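The grip that slipped

Thursday, July 7, 2022

I said I would write up the gripper fault once I understood it. I understand most of it now, so here goes.

We had been using two hand-held grippers to pick up small household things on a table, and recording each session. The items were soft on purpose: sponges, folded cloths, a bit of crinkled fabric. Soft things are supposed to be the easy part. On the Tillham pair they were the part that failed.

The symptom was simple. You squeezed a sponge, lifted it, and partway through the move it rotated and dropped. The log still said the jaws were closed on something, so the session was saved as good. I had 282 sessions on disk before I looked at one closely enough to see the sponge leave.

My first guess was the pads. They are blue, ribbed, and they wear. I swapped in a new set from Plerkach and the drops went on as before. I then blamed the tablecloth, which is shiny in places and busy with teapots and fruit, and I lost most of a day to that. A plain cloth made no difference.

Eldana Tekleab found the real cause by holding the thing up to her ear and opening and closing it. One of the joint pins had backed out a little. The linkage still looked straight when empty, but under load one jaw lagged and the pads met the block at a slight angle. A hard object hides this. A foam block gives way on one side and turns.

We now do a squeeze check with the thick pink sponge before every session, holding it across its length with a pad on each end.

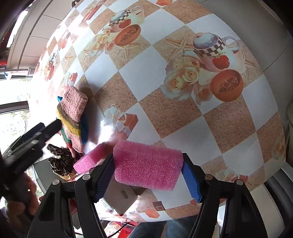
What we changed

The pins get a drop of thread locker on the retaining screws, and they get checked after every 10 sessions. It takes 3 minutes with a small driver. If a pin moves at all under a fingernail, that gripper goes back in the drawer.

The jaw reading no longer counts as proof of a grip. I added a second check on how far the jaws close during the lift. If they close further after the squeeze, the session is flagged and one of us watches it.

Of the old sessions, I threw out everything recorded after the April service - I can't prove the pin was sound on any of them. The earlier ones I am going through by hand, and it is slow.

I wrote to Mastine about the retaining screws and have not heard back. The Palma grippers use a different clip and haven't shown the fault so far, but they have had much less use.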